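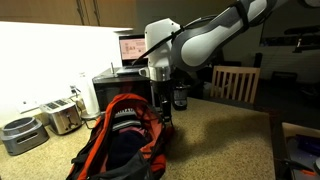 What should you budget for first when you buy a robot arm?

Everything that isn't the arm. The arm has a price on a web page. The mount, the gripper, the cables, the spare cables and the shipping crate have prices you learn by email, one at a time.

7/8/23, a Saturday, and I'm spending it on a spreadsheet called Wemus Wish List. Thread, so I can find my own reasoning in October when the money gets decided.

### Quotes

Two came back. Nerneo is cheaper and bills for training. Rallis is pricier and "includes" training, and I've read enough quotes to know where that money went.

Both list the gripper as an accessory. An arm without a gripper is a very costly way to point at a bag.

Lead time from Rallis: 27 weeks. From Nerneo: "currently favorable." I asked for that in weeks and got a brochure.

### The gripper line

Clothes in an open duffel are my test for any gripper quote now. Sales demos love a cube. Cubes don't have zippers, straps, or a sock-ish thing tucked under a flap.

So I'm budgeting for two sets of fingers, one on the arm and one in a drawer. Fingers are what meets the zipper first.

A wrist camera goes on the same line. It sees right down into the bag, past the gripper's own plates, and I'd sooner cut the nice mount than that view.
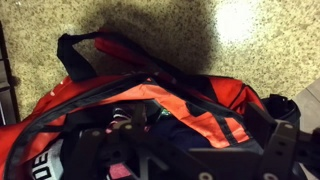
### The bench line

I had a proper bench from Skundley in the first draft. Adjustable height, cable tray, the works. It cost more than the camera and the fingers together, so it's now in a column labeled "later," where things go to retire.

A kitchen counter holds a laptop perfectly well if you count the top of the microwave. My spreadsheet does.

What I did keep:
- a fixed camera with a view of the whole counter
- longer cables than the drawing says
- 5 percent for stuff I forgot

I've already forgotten more than 5 percent. It's a placeholder with good posture.

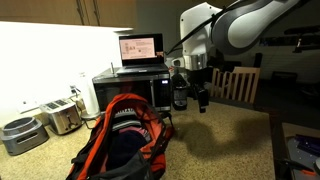 Is it better to lease an arm or buy one?

Leasing makes sense if you'll know within a year whether the job is worth doing. Past that, add up the payments and read the clause on returning it, especially who pays for the crate.

I'm leaning toward buying, mostly because the Nerneo lease counts "cosmetic wear" as damage and I've met me.

Going to ask Rallis to split out the training cost. Will post the reply if it contains a number.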